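Bilport Fruit at Home Program
Progress report to the Clirklow Fund, second reporting period

1. Status

The work plan for this period covered three items: completion of the household visits in Stadmont, revision of the fruit handling sheet, and a first draft of the table-setting guidance. The visits are complete. The handling sheet has been revised and is with the printer. The table-setting guidance exists in draft and needs one more round of testing before release.

Of the 17 households enrolled at the start of the period, 16 remain. One moved out of the area in March and has not been replaced. The remaining number is sufficient for the purposes of the grant agreement, and no change to the target is requested.

2. Household visits

Each household received two visits. At the first, fruit storage was recorded as found: location, container, whether different fruits were kept together, and the condition of the oldest item. At the second, the household was asked to keep a mixed plate of fruit on the main eating table and to note what was eaten from it and what was thrown away.

The storage findings are consistent with the first report. Most households keep fruit in the refrigerator drawer or in a deep bowl on the counter. In deep bowls, the lower layer is checked rarely, and small fruit tends to end up there. Losses recorded at the first visit were mainly soft mandarins and split tomatoes found under larger items.

A shallow plate removes the lower layer altogether. The limit is capacity: a plate of ordinary size holds a few large fruits and a few small ones before items begin to roll. The draft guidance therefore recommends large fruit toward the outside, with mandarins and other small fruit placed in the gaps, and a refill from storage once a day. Plates with a raised rim performed better than flat ones, although small round items such as cherry tomatoes and longans may still end up on the cloth.
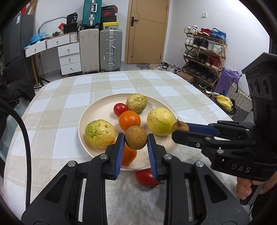
Refill was the weak point. Households that refilled in the morning kept to the routine for the length of the trial. Those that refilled in the evening skipped days, and in several cases the plate was left with only the large fruit on it. Large fruit that needs a knife was eaten less often than fruit that can be peeled by hand. This was expected, and the guidance now suggests cutting one large item at the evening meal.

Wrinkled skin caused some confusion. Several households discarded passion fruit at the first sign of creasing, on the assumption that it had spoiled. The revised handling sheet states that creased skin on passion fruit is commonly a sign of ripeness, and that mold, leaking or an off smell are the grounds for discarding it. The same sheet asks that longans be left in the shell until eaten and that tomatoes be checked for splits at the stem end.

3. Materials

The handling sheet has been cut from four pages to two. The storage table was moved to the front and the text on washing was shortened. Chamoun supplied the layout and will hold the files for later editions. Printing was quoted within the budget line.

The record form was also changed. The first version asked for weights, and few households owned a scale. The current version asks for a tally by type of fruit, with a separate column for items thrown away. Tallies from the two versions cannot be combined, and results will be reported separately in the final report.

4. Budget

Spending is below plan. The difference is due to lower travel costs, as visits in the same part of Stadmont were grouped. Fruit purchases were slightly over plan, chiefly for longans and passion fruit, for which the price rose during the period. We ask that up to 20 percent of the unspent travel line be moved to fruit purchases. No other transfer is requested.

5. Open issues

- Tablecloths. Two households reported juice stains and moved the plate to the counter. A washable mat will be offered in the next period.
- Households with small children. Whole longans and cherry tomatoes are a choking risk for young children. A warning has been added to the handling sheet, and these items are left out of the plate where children under five are present.
- Record forms. Three forms from the second visit are outstanding. Reminders have been sent.

6. Next period

The table-setting guidance will be tested with the 16 current households, with morning refill as the standard instruction. The final version will be sent to the Fund together with the tally data and the printed handling sheet.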